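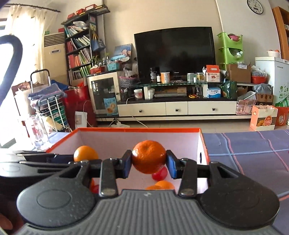

Lihua Cai had been a reserve for Curell Rowing Club for two seasons and had raced four times, twice because someone was ill and twice because someone was at a wedding. On the morning of the Rernard regatta she drove to the lake with the spare oars on the roof and parked by the fence. She signed in, got her pass and went to find the team tent. Breakfast was the usual cardboard box, the kind with an orange-red rim, with oranges and a red apple in it and a mandarin that everyone seemed to be leaving for someone else. She took the mandarin and sat down on a cooler to peel it.

"You're in," said the coach.

She kept peeling. "In what?"

"Three seat. Jia's back went when she lifted the trailer bar."

Jia was lying flat on a yoga mat behind the tent with her knees up. She raised one hand without turning her head. Lihua went over and crouched beside her.

"How bad?"

"I can feel my toes," Jia said. "I just can't stand up and be nice to people."

"I haven't rowed three since April."

"It's the same as five. You sit there and pull."

Three was on the other side of the boat from five, and both of them knew it. Lihua ate the mandarin in two bites and put the peel in her jacket pocket, where she would find it the next week.

The heat was at ten forty. There were six crews in it and the first three went through to the final. Curell had drawn lane five, between a university crew in new white suits and the Bodareo boat, which had won the event two years running and had brought its own massage table. The Bodareo women were already on the grass doing their stretches in a row. Their stroke looked over at Lihua's bib, which still had Jia's name on it, and nodded politely.

They carried the boat down at ten past. It was an old hull, heavier than the others, with a patch near the bow where it had met a dock the summer before. Lihua found Jia's shoes bolted in and half a size too big. She pulled the straps as far as they went. In front of her, Dana in the four seat turned around.

"I rush the slide when I'm nervous," Dana said. "Ignore it if you can. Don't follow me."

"I'm behind you. I have to follow you."

"Then follow the stroke."

Lihua leaned out and looked past Dana's shoulder. She could see the stroke's left ear. She decided that would have to do.

At the start the wind was coming across from the far bank and the boats would not stay straight. The starter called lane two forward, then back, then forward again. Lihua held her blade in the water and looked at the back of Dana's neck. She tried to think about her hands. She thought about whether she had locked the car.

The race was 2,000 meters. She had rowed that distance more times than she could remember, mostly on a machine in the boathouse with the radio on, and for the first 200 it felt like that, hard and quick and nothing to do with anyone else. Then the noise of the other boats came in. The cox was shouting numbers. Dana was rushing. Lihua could feel it through the seat, a small pull forward at the end of each stroke, and she looked for the ear and found it and waited a little longer than she wanted to.

By halfway Bodareo was gone, a length and a half up and rowing as if they were late for something else. The university was second. Curell was fourth, with the club from across the lake just ahead in lane two.

"I have their three seat," the cox said. "Give me their five."

Lihua gave what she had. Her heel had come up in the loose shoe and there was no way to put it back. Her arms hurt, then her legs hurt more and she stopped noticing her arms. At the last marker the cox called for 20 strokes and began to count them down out loud. Somewhere in the teens Lihua caught the water badly. The handle hit her in the ribs and for one stroke she was only a weight in the boat. She got the blade out. On the next one she was back in, a little short, and on the one after that she was with them.

The horn went for Bodareo, then for the university. Then it went twice, close together.

They sat and drifted. Dana had her head down on her knees. Somebody in the bow was being sick over the side, neatly, as she did after every race. The results went up on a board by the boathouse and it was too far away to read.

"Who got it?" Lihua said.

"I don't know," said the cox. "I was looking at the buoy."

They turned the boat and paddled in. Jia was standing on the dock. She had one hand on the rail and the other on the small of her back, and she was not supposed to be there. She waited until the bow was close enough that she didn't have to shout.

"Third," she said. "By 19 hundredths."

Dana hit the side of the boat with her palm. The cox said a word the umpire had asked her not to say. Lihua undid the straps and took her feet out of the shoes. There was blood on the left heel of her sock.

"I missed one," she told Jia. "Right at the end. I nearly lost it for us."

"I saw."

"Can you row the final?"

"No."

"It's at three."

"I know when it is," said Jia. She bent down very slowly, got hold of an oar, and held it while Lihua climbed out. "There are thicker socks in my bag. Take both pairs."

Home — Stories — Sports Fiction — Archive — Submit

Posted 2 Jun 2025. Submissions for the next issue close in July.

We use cookies to remember your reading preferences. Accept / Manage settings

Contact the editors | © 2025 All stories remain the property of their authors | Back to top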